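We use cookies to remember your language and your basket. Accept all | Manage settings

Reading time: 3 minutes

Eser for the desktop

Eser is a small program that keeps all your messages and status updates in one window, so you can leave the browser shut while you get on with your day. It began as a favour for a handful of friends who were members of the same three or four community sites and were tired of logging in to each of them every morning, and it has grown a good deal since then (rather more than we planned, if you'd like the truth of it!). It still does the same simple job, though, and we've tried hard to keep it small and quick to open.

Once you have added your accounts, new posts and private messages arrive in a single list, newest at the top. You can reply from the list without opening anything else, and if you belong to a site that allows groups, those turn up as folders down the left-hand side. Posting works the other way round: write your update once, tick the accounts it should go to, and press Send. If a site has a shorter limit on length than you have used, Eser will show you where the text would be cut before it leaves your machine, and you can write a different version for that site alone.

Searching has been much improved in the February release. Eser now keeps the last 3,398 messages on your own disk, with the rest fetched from the site when you ask for them, and typing a name or a word into the box brings up matches as you go. Older versions made you wait for the whole list to reload, and we had a great many letters on that subject, all of them polite and most of them quite right. 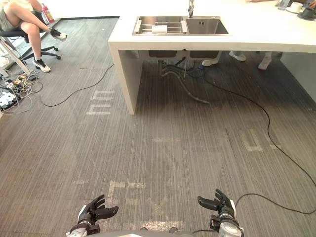

Counter with double sink, grey carpet.

Account types are handled by add-ons, which we call connectors. There are 40 of them at present, and the ones for Virkel and Daher come already switched on. The Virkel connector supports direct messages, replies and photo albums. Daher is a little more limited, and you can read and post but not yet edit something you have already posted. Carolina Sampaio looks after both connectors and is always glad to receive a bug report, particularly one with the log file attached (Help, then Save Log).

What you will need

Eser runs on Linux, with packages for the usual desktops, and on Windows. It takes up 300 MB once installed, and a little more as your message store fills. You can have up to 10 accounts open at once on the standard licence. There is a Mac version in testing which we hope to let out before long, but please don't buy a licence for it just yet.

Licences and updates

A licence covers one person on as many computers as that person uses, at home or at work, and includes all updates to the current version. Clubs and schools can write to us at Plindbridge for a shared licence, and we will do our best to be reasonable. If you bought Eser before the February release, your old key will still work; paste it in again when the program asks and your folders and settings will come across by themselves.

Get our newsletter: new connectors, fixes and the odd tip. Enter your email address to subscribe.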